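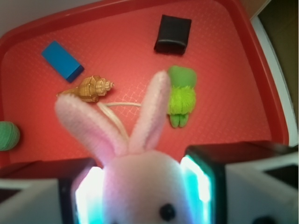 Erthorpe 시의회 선거구 조정안, Sung 동 쪽 보신 분 계신가요

정치/지역 게시판 | 03/03/2024

강건너집
조정안 공고문을 어제 읽었습니다. 지금까지 Sung 동은 전체가 2선거구였는데, 조정안대로면 철길 남쪽이 Triria 선거구로 넘어갑니다. 넘어가는 유권자가 794명입니다. 2선거구 의원은 계속 한 명이고, Triria도 한 명 그대로입니다.
제가 이해가 안 가는 건 왜 하필 철길이 기준이냐는 겁니다. 남쪽 사람들도 북쪽 초등학교에 애를 보내고 동 행정도 북쪽에서 봅니다. 의원만 따로 뽑게 되는 셈입니다. 의견 제출 기간이 아직 남아 있으니 다른 분들 생각을 듣고 싶습니다.

보리차두잔
인구 편차 때문입니다. 2선거구가 Triria보다 너무 커졌습니다. 신축 단지 들어온 뒤로 계속 그랬고, 지난 조정 때 손을 안 대고 넘어간 게 이번에 돌아온 겁니다. 저는 찬성입니다. Triria 쪽 한 표와 우리 쪽 한 표의 무게가 다른 상태로 선거를 또 치르는 게 더 이상합니다.

강건너집
편차를 줄이자는 데는 저도 반대하지 않습니다. 그런데 794명을 옮기는 방법이 이것밖에 없었는지가 문제입니다. 공고문에는 대안 비교표가 없습니다.
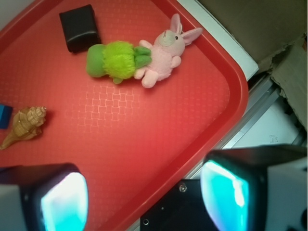

보리차두잔
대안은 설명회 자료에 있었습니다. 동쪽 언덕 단지를 넘기는 안이었고 대상이 465명이라 편차가 충분히 안 줄어서 빠졌습니다. 선거구라는 게 경계를 어디에 긋느냐로 다 정해집니다. 위에 빨간 쟁반으로 치면, 검은 블록하고 그 오른쪽에 누운 분홍 토끼 사이에 선을 하나 긋는 겁니다. 블록도 토끼도 그 자리에 그대로 있고 선만 생기는데, 그때부터 둘은 다른 칸으로 셉니다. 남쪽 주민이 이사를 가는 것도 아니고 학교가 바뀌는 것도 아닙니다.

모퉁이세탁
선만 생긴다고 하시는데 투표소가 바뀝니다. 철길 남쪽은 지금 Sung 주민회관에서 투표하는데 조정되면 Triria 도서관으로 가야 합니다. 버스를 한 번 갈아탑니다. 저희 어머니는 걸어서 다녀오시던 분이라 이게 제일 큰 문제입니다.

보리차두잔
투표소는 선거구와 별개로 정합니다. 남쪽에 새로 하나 두면 됩니다.

모퉁이세탁
둔다는 말이 공고문에 없습니다. 지난번에도 나중에 정한다고 해 놓고 안 생겼습니다.

강건너집
투표소 건은 저도 의견서에 넣겠습니다. 그리고 설명회 자료를 방금 찾아서 봤습니다. 언덕 단지 안은 말씀대로 465명이 맞습니다.

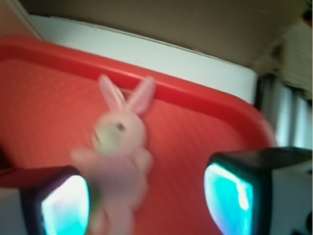 다만 그 안에 철길 서쪽 골목 110세대를 더하는 경우는 계산이 없습니다. 그 골목은 Triria와 도로로 바로 붙어 있고 생활권도 그쪽입니다. 이걸 합치면 편차가 어디까지 줄어드는지 숫자라도 보여 줬어야 한다고 봅니다.

능선
세대 수와 유권자 수를 섞으면 안 됩니다. 110세대면 유권자가 몇 명인지부터 확인해야 합니다. 그리고 자료에 나온 인구 기준일이 9월인데, 신축 단지 2차 입주가 그 뒤입니다. 어느 안이든 기준일이 낡아서 다음 조정 때 또 바꾸게 될 겁니다.

강건너집
세대 수밖에 공개된 게 없어서 그렇게 적었습니다. 유권자 수는 시에 문의해 두었습니다.

보리차두잔
기준일은 조례로 정해져 있어서 마음대로 못 옮깁니다. 입주가 끝날 때마다 기다리면 조정 자체를 못 합니다.

능선
그건 압니다. 그래도 입주 예정 인구를 참고 자료로 붙이는 정도는 할 수 있습니다. 그리고 이번 경계 작업에 Astico 프로그램을 썼다고 되어 있는데, 어떤 조건을 넣고 돌렸는지가 없습니다. 생활권을 넣었는지, 인구만 넣었는지에 따라 결과가 다릅니다. 저는 조정안에 찬성도 반대도 아니고 조건을 공개하라는 쪽입니다.

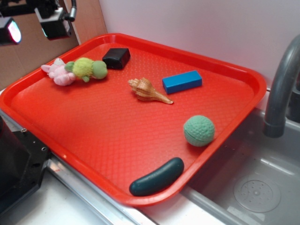 모퉁이세탁
조건 공개는 저도 찬성합니다. 그런데 의견서 쓰실 때 그 얘기만 길게 쓰면 투표소는 또 뒤로 밀립니다. 따로 한 장씩 내는 게 낫습니다. 저는 투표소만 적어서 이웃분들 서명 70명 받아 놨습니다.

보리차두잔
투표소 서명이면 저도 하겠습니다. 조정안 찬성하는 것과 상관없는 문제라서요. 어디서 받고 계신가요.

모퉁이세탁
주민회관 1층 게시판 옆에 용지를 두었습니다. 이름하고 주소만 적으시면 됩니다. 철길 북쪽에 사셔도 됩니다.

강건너집
의견서 초안은 주말 지나서 새 글로 올리겠습니다. 철길 경계에 대한 것 한 장, Astico 입력 조건에 대한 것 한 장으로 나누겠습니다. 언덕 단지 사시는 분 계시면 그 글에 댓글 부탁드립니다. 아직 그쪽 의견을 하나도 못 들었습니다.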